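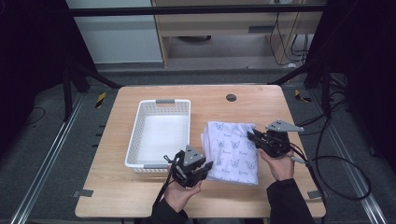
From: Imelda Maglaya
To: equipment-planning list
Date: November 5, 2022
Subject: Re: Gripper and pad order for the cloth-folding stations

Dear colleagues,

Thank you to Ms. Ekanayake for the revised request. My replies follow her text.

Shiuli Ekanayake wrote:
> The Vendelcombe site asks for 3 further pairs of hand-held
> grippers from Westeck, and for 300 replacement finger pads.
> The July order did not include pads. Please confirm whether
> both can be charged to the same budget line.

They cannot. Grippers are equipment and pads are consumables, and the two must be submitted on separate forms. I would ask that the forms be numbered as follows.

1. Finger pads. Approved at 257, the quantity left under the present agreement. Pads with ragged edges or hanging threads, as on the pair used at the basket table, should be listed by station so that the first delivery goes where it is needed. 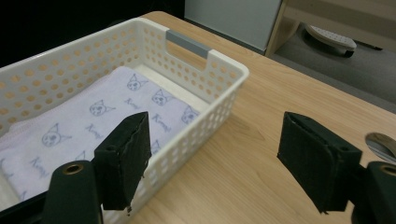
2. Hand-held grippers. Deferred until Ms. Tamayo has received the second quotation, from Trarkano. Cables and mounting plates are to be priced separately in both quotations.

3. Baskets and cloths. No purchase is planned. Sites may continue with their present stock.

Comments should reach me within 10 working days.

Imelda Maglaya
Equipment Planning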